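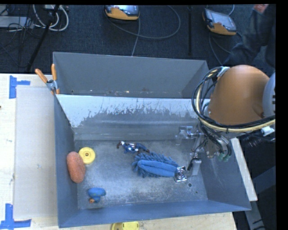
How I Got Good at Warding in Fallov (and How You Can Too)

So you've hit the point in Fallov where your aim is fine, your farming is fine, and you still lose games to three people walking out of a bush you thought was empty. Welcome! I was stuck there for most of a season. I play support, my rating was parked at 2933 and it would not budge, and my friend Todor Ivanov finally sat through one of my replays and asked me why I kept placing my lanterns in the same two spots every single game. I didn't have an answer.

This is the routine I've used since then. It's for supports mostly, but a jungler could steal most of it.

Before you start

Open the settings menu and go to Minimap. Turn on "Show lantern radius" and push the map size up to its highest setting. It looks huge for the first couple of games (I hated it) and then you stop noticing. Bind your lantern to a key you can reach without taking your hand off movement. Mine is on a side mouse button, but whatever feels natural is fine.

Step 1: Place the first lantern late

Everybody drops the first one on the way to lane. Don't. At that point the enemy jungler is at their own camps and your lantern burns half its life watching grass. I hold mine until our second wave has met theirs, then I walk up through the river side and put it at the bend, a little past the rock. If your lane partner is getting bullied, put it closer and stay home. You'll lose some vision but a dead partner is worse.

Step 2: Look at your shop gold before every trip

A lantern refill costs 54 gold and I like to leave base with two. Early on that hurts, especially if you're trying to finish boots. My rule is boots first if I'm ahead, lanterns first if I'm behind. When you're behind, you really can't afford to be surprised, so play slower and see more.

Step 3: Ward where you're going, a minute ahead

This was my biggest fix. I used to light up wherever the last fight happened, so my lanterns were always telling me about something that was over. Now I keep one eye on the Warden timer, and when it gets down to a minute I'm already walking to that side of the map. If you get there at the same time as the enemy team, you're late. Turn around, take a different entrance, and place one behind them if you can do it safely.

On the Plunen map the three entrances I care about are the broken stairs, the short tunnel, and the gap by the mill. Stairs first, always. On Cletudum it's trickier because of the height difference, and a lantern on the low ground won't see up the ledge at all. Place it from the top, right at the lip. It feels exposed and it is, so bring somebody.

Step 4: Clear theirs

Snuffing an enemy lantern takes 7 seconds with the basic tool, and that's a long time to stand still! Ask for company in chat or ping twice. I check the obvious spots after every fight we win, while the other team is waiting to respawn. After a fight we lose, I leave them alone and go home.

Step 5: Watch one replay a week with only the minimap in mind

Set the replay to double speed, pick a game you lost, and pause every time someone on your team dies. Was there a lantern nearby? Was it yours? Did it show the enemy coming and you all just ignored it? That last one was me a lot. Now I ping danger even when I'm pretty sure everybody saw it.

If you'd like to watch somebody do this properly, look for games by the Semeniuk roster from the December qualifier. Their support spends whole minutes away from lane and it looks reckless until you notice where the lanterns are going. I copied the tunnel placement straight from game two.

A few loose things

Don't spend your last lantern on a fight that's already started. Swap to the sweeping tool once you have 800 gold to spare, it clears a lot faster. And if your team never looks at the map, keep placing them anyway and call things out by voice. I got two carries to start glancing down just by being annoying about it.

Next up I'm writing about roaming from the support spot, and I'm still rewatching games for that one. If you've got a Cletudum spot I missed, put it in the comments with the side you play it from.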